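7/2/20

Hi all, Lovisa Lindqvist here with the robot club corner again. I had planned to keep it short this time and then the Haworth kids went and had a really good couple of weeks, so get yourself a coffee.

If you missed the June issue, our summer project is called Skinell (the kids voted, I had no say, please don't ask me what it means). The job sounds like something a toddler could do: blocks on a table, a wicker basket, get the blocks into the basket. Now do it with an arm that only knows what you've told it! We've got blue blocks and a red one, in different sizes, and the students have been writing the pick-up moves themselves and arguing about every single one. 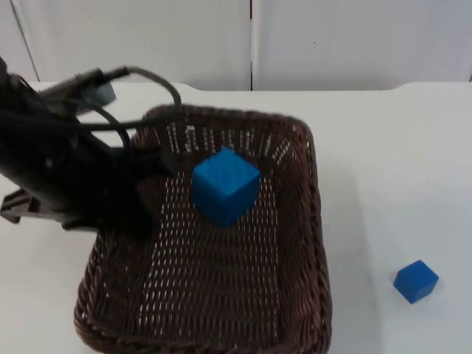
## The basket is harder than the blocks

I would have bet money on the blocks being the trouble. Nope, it's the basket. It has a thick braided rim and sloping sides, and if you come in too low you're going to bump it, and then every position you so carefully saved is wrong. One group wants to tape it down. The other group says that's cheating and they'd like the program to cope with a basket that's been shoved a little. I'm staying out of it (I'm secretly with the second group).

They've also found out how much fuss there is in a small block that ends up right against the weave. You have to get a finger down on each side of it, and the basket is taking up one of those sides. We spent most of one afternoon on approach angles and went through a whole pad of graph paper. I loved it. I think most of them did too.

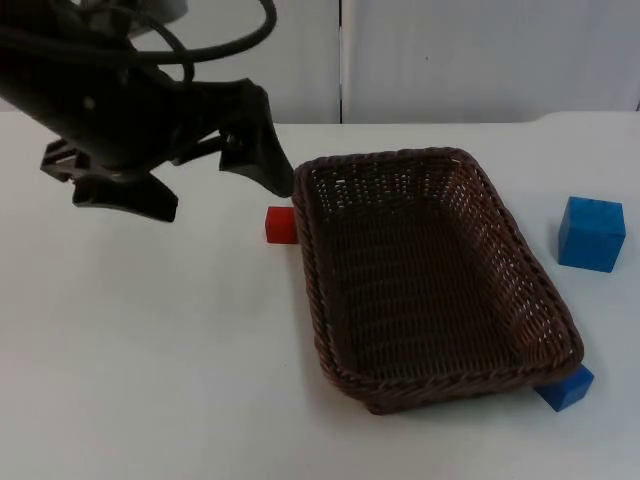 *Jaws open, basket empty, and the red block right up by the rim.*

A few numbers, for the parents who like numbers. We set ourselves a goal of 200 logged tries per group before the Mullmont meet, and between everybody we're at 2,610 since the project began, which blew me away. Please don't compare that to last year, we only had the arm for half the season! The parts fund stands at $700, and 5 new students have signed up since the last newsletter. Welcome, you five! Your log sheets are in the blue binder and yes, you do have to fill in the boring columns.

We've been switching over to the wrist camera more and more, too. It's a funny way to look at a table, with the gripper finger poking up into everything, but the kids got used to it a lot faster than I did. For judging how close a block is to the basket I'm starting to think they're right to like it.

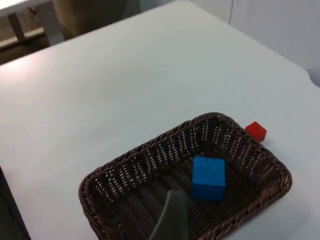 ## Coming up

Mullmont first. Each group gets one run with the blocks laid out by the other team, so practice with ugly layouts, please, and not just the one you're good at. Bring your printed code.

After that we start on sorting by color, using the Mastason lesson packs. I've got two spare copies if anyone wants to read ahead. Permission slips go in the tray by the door.

Lovisa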